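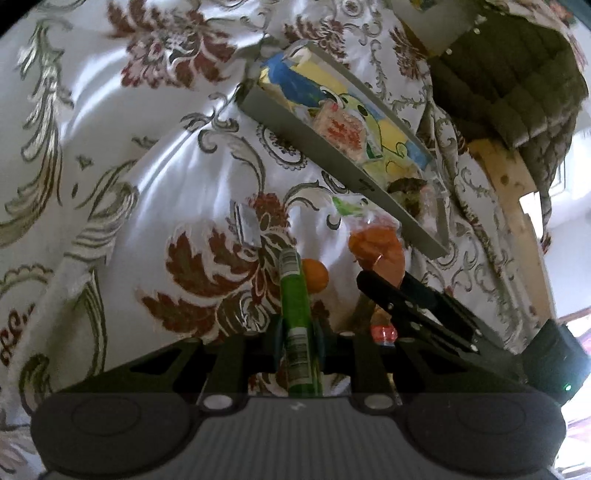
Red flowers and scrolls on the white damask, with the covered gray tray, a slim green bottle and a tangerine.

The cloth came first. Honeylyn Abella wants that understood before anything else gets said about the back room at Jarman, the secondhand linens place she has run for six years on the corner across from the bus garage.

"People come in and ask about the tray, or the cushion, or can they buy the post," she says. "No. It's the cloth. Everything else is stuff I set down on it."

White damask, dark red flowers, scrolls in a color she calls silver and her sister calls pond. We argue about it for a minute. I say olive. She writes olive on the back of a receipt and says she'll think about it.

She got it out of a mixed lot at the Grerkereck sale, 69 dollars for the lot, two boxes. Most of it was napkins with the hems gone. The damask was at the bottom folded into a square so tight she took it for a seat pad.

"I opened it in the parking lot, on the hood of my car. You don't do that with white cloth. I did it."

And it was big?

"Big. My arms don't go that wide. Hiwot had to take the other end."

Hiwot Moges is her partner in the shop, and did not want to be interviewed, but stood in the doorway for most of it. She keeps the books and does the mending. She had things to say about the folds.

"She won't let me press it," Moges says. "Look at it. Creases everywhere."

Abella likes the creases. The shine is why. Flat, she says, it goes dull, you may as well have bought a shower curtain. Let it bunch up a bit and the light gets on the ridges and the flowers look like they were put on seperately. She has tried it both ways, she pressed it once for a customer from Plumirberg who wanted to see it flat on a dining table. He looked at it for ten minutes and bought a lamp.

So it's for sale?

"It was for sale."

Moges, from the doorway: "It has a ticket. 311 dollars. I wrote the ticket."

"She wrote the ticket and I took the ticket off."

They have had this conversation before, you can tell. I ask about the tray to move things on.

The tray is gray, rectangular, clear cover on the top. Abella uses it for what she calls the keep-outs, bits she comes across and doesn't want to lose track of or put in the trash. Right now it's mostly taken up with a printed package, blue and yellow and green, very loud, cartoon of a green character with great big round eyes. Next to those flowers it is quite something.

"Isn't it awful? I love it. My nephew picked it. He's five, he picks one thing for the tray every time he's here, that's the deal. Before that it was a bus transfer for two months."

There's also a little thing in there with a red and white label, and something brown and round down at the end. I ask about the brown thing. She says it's staying where it is, and next question.

The cover is the part she's proud of. She used to keep the keep-outs in a dish. Lint got in, threads, pins, all of it. A linens shop makes more lint than you would believe, Moges sweeps twice a day and still finds it in her coffee. With the cover on you can see what you've got and it stays clean. She wishes she'd done it years ago. If you're setting up a sorting table at home, she says, do that first, get something with a lid you can see through, then worry about the rest.

The rest being?

"Light. A chair that doesn't wreck you. Somewhere to put your lunch that isn't on the cloth."

There's a tangerine on the cloth.

"That's fruit. Fruit's dry till you open it."

Moges says something in the doorway I don't catch.

The cushion then. Dark olive green, quilted, rows of puffy segments. It came in from a house clearance that Lleucu Penry handled, she's the one who sends them most of their better things, and it was meant to go straight to the front of the shop. Penry called three times to ask if it had sold. It hasn't been out front once. Abella says she put it by the damask to see the two greens together and then couldn't seperate them. (My word for the scrolls, olive, and she's using it now, I notice.)

"Lleucu thinks I'm hopeless. She said you have 200 cushions in that shop and you hide the good one."

The post is plain wood, knots in it, rough. Bare. I assumed it was going to get sanded or painted. Abella says she's been asked that by everybody including the landlord. Olumide Wike, who did the carpentry when they took the back room on, wanted to come in with a can of varnish that first November and she told him leave it.

"He was upset! He said it's not finished. I said I know, I like it. All this stuff in here is so dressed up, you need one thing that isn't."

I called Wike after to check. "I still have the varnish," he said. That was the whole call more or less.

What does she do in there, on a normal day? Sorts. Boxes come in at the back and get opened on the big table, not the damask one, and she goes through by hand. Cotton one side, linen the other, the mystery fibers in a heap for Moges. Anything with a maker's tag gets looked up. Anything with a stain gets a safety pin at the stain so they can find it again. She figures she handles 1,000 pieces in a good month, and a good half go on to the rag man.

Does she ever get tired of it?

"Of napkins, yes. God. Of cloth, no."

I ask if she would take the 311 if somebody walked in right now with it.

She looks over at the cloth. Moges looks at her.

"Ask me at Christmas," Abella says.

Moges goes to find the ticket.

Jarman is open Tuesday thru Saturday, ten to five, back room by asking. Donations at the side door please, not the front. They can't take pillows.

Interview done 19/09/2011, a day they're closed, with thanks to both for opening up.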